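Tips for old records and discs, collected by Yamuna Gounder. I doubt half of what gets passed round.

- **Wood glue on vinyl.** People swear by it. I tried it on two scratched LPs and heard the same clicks.
- **Toothpaste on CDs.** It dulls the shine. Try a damp cloth first, wiped from the centre outwards.
- **Pricey sleeves.** Wuvico charges 30 for a pack. Plain paper — the lined sort — does me fine. 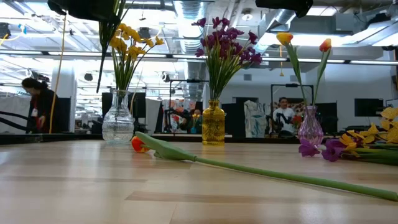
## Storing box sets

Stand them upright, away from the radiator.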